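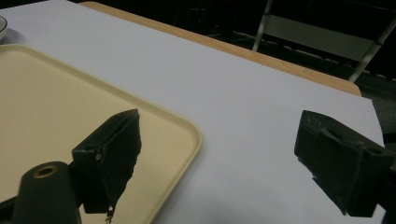
What is market research?

Market research is the way a company finds out what people like, what they need and what they might want to buy, before it spends a big pile of money making it.

Let's say you run a biscuit company called Guérin. You've dreamed up a brand-new biscuit with a lemon middle and you want to call it the Gromesska. You love it! Your mum loves it too. But will kids in Perth want one in their lunch box? Will grandparents in Hobart have one with a cup of tea? You could guess, or you could go and ask.

Asking lots of people

The most common way to ask is a survey, and you have probably filled one in already. Maybe your school wanted to know which sports to run at lunchtime, or what the canteen should sell in summer. A survey is a list of questions, and everybody gets the same ones in the same words. That makes it easy to put all the answers together at the end.

Now for the clever part. Australia has millions and millions of people, and no biscuit company could talk to all of them. So it picks a smaller group, called a sample. Guérin might choose 1000 people from all over the country - some young, some old, some from big cities and some from tiny towns with one shop and a very sleepy dog.

Picture a giant pot of soup. If you stir it well, one spoonful tells you how the whole pot tastes. If you forget to stir, your spoonful might be all carrot! A good sample is a well-stirred spoonful. If Guérin only asked people who were already standing in the biscuit aisle, that would be the all-carrot spoonful.

So what do the answers look like? Suppose 600 of the 1000 people say they would try a lemon biscuit. That is 60 per cent, or 60 out of every 100. Pretty good news for lemons!

Watch out for sneaky questions

Read these two questions out loud.

Do you like lemon biscuits?

How much do you love our yummy new lemon biscuits?

Can you hear the difference? The second one is already telling you what to say. It's called a leading question, and it spoils the results, as people often go along with it to be polite. Good researchers work hard to keep their questions fair. They also try them out on a few people first, in case a word is confusing.

Talking it over
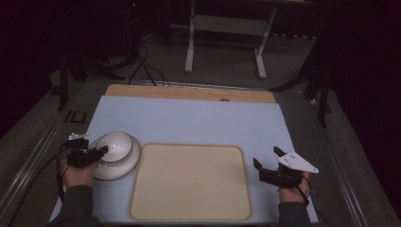 Surveys are great for finding out how many people like something, but they aren't so good at finding out why. For that, researchers use a focus group. A handful of people sit down together and chat for an hour or so, and one person, the moderator, asks questions and makes sure the quiet ones get a turn.

Focus groups can be full of surprises. Imagine a drink company called Otoden that wants to sell a purple juice. The survey says people like the colour. Then, in the focus group, a girl says the bottle reminds her of cough medicine, and everybody else starts nodding! Otoden might never have thought to put that in a survey. Now it can try a different bottle.

Trying it out in one town

Sometimes a company sells its new product in just one place to start with. This is called a test market. Guérin could send the Gromesska to the shops in a town called Belotholm for the whole of July and see what happens. If the shops sell 173 packets in the first week and hardly any in the second, that's a clue. Perhaps people were curious, bought one packet and didn't want another. Time to go back to the kitchen and fix the recipe.

What about your answers?

Your answers belong to you, so there are rules about asking kids. Researchers need a parent or carer to say it's okay first. You're also allowed to skip a question, or stop whenever you like. And if a website pops up with a quiz that asks for your full name, your address or your school, check with a grown-up before you type anything.

Try it yourself

You can do your own market research this week! Invent a snack, a game or a new kind of pencil case. Write three fair questions about it, then ask people of different ages - kids in your class, your neighbours, your aunty, the coach at footy. Put a mark on a chart for each answer. Did everyone agree with you? If they didn't, ask them what they would change, and write that down as well.

Words to know

Survey: a set of questions that lots of people answer.
Sample: a smaller group chosen to stand in for everybody.
Leading question: a question that pushes you towards one answer.
Focus group: a small group that talks about a product or an idea.
Test market: a place where a new product is sold first.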